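Working Group on Good Practice for Arm Cells
Minutes of the meeting, 10 August 2025
Place: Renville, small meeting room
Chair and minutes: Noura Atallah

1. Minutes of the last meeting
Accepted with one correction. In item 3 the word "should" is changed to "must", as it was agreed in March.

2. Draft rules for table cells, version 4
The chair went through the changes since version 3. The Evangelista site sent 17 comments. Most of them concern wording and were accepted without discussion. Three comments needed a decision:

a) Who may enter the reach area. The draft said "trained persons". The Evangelista site asked what is meant by trained. Agreed: a person who has read the rules, has done one full stop test together with a cell lead, and has signed the list.

b) Hands in the cell during a run. Agreed that this is not allowed, also not for moving a garment by a few centimeters. The operator stops both arms first, waits until they are still, and only then reaches in. One member found this slow for folding work. The chair answered that the rule stays, but the lost time can be written in the log.

c) Speed after a restart. Agreed: first cycle at reduced speed, in all cells. The value will be set by each site and posted at the cell.

3. Cables
Long discussion. Fonus had two stops last quarter from a cable that caught on a joint. The group agreed on this text for section 6:
"Cables that move with an arm must be clipped along the link and must have enough loop at the gripper and at the shoulder for the full movement. The cell lead moves each arm by hand through its full range before the first run of the day – power off – and looks at every clip."
The question of cable color was raised again. No decision. It is not a safety point and should not hold up the document.

4. Open electronics at the front of the cell
Boards and connectors near the front rail are easy to touch when someone loads a basket. Two opinions were given: a fixed cover, or a rule that baskets are loaded only from the side. Fonus prefers the cover. The Evangelista site is worried about heat under it. To be tested before the next meeting.

5. Layout of textile cells
Agreed that folded pieces and the basket stay at the back of the table, and the area between the arms is kept for the piece that is being worked on. Labels on baskets must be readable from the operator's place. The table surface is to be wiped at each shift change.

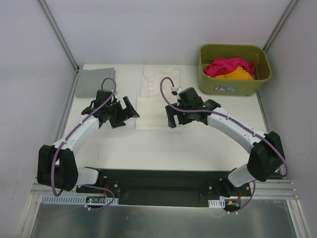
Item 5: two-arm textile cell, folded pieces and basket toward the back wall.

6. Incident log
The shared log has now 154 entries. Many have no cell number and cannot be used. From now on an entry without a cell number is sent back to the site.

7. Budget
Printing and laminating of the new rule sheets: 300 dollars, approved. Brarnance will do the printing.

8. Actions
N. Atallah – send version 5 with the changes from items 2, 3 and 5.
Fonus – make one test cover and measure the temperature under it.
Evangelista – try side loading and report.
All sites – check old log entries for missing cell numbers.

The date of the next meeting will be sent by e-mail.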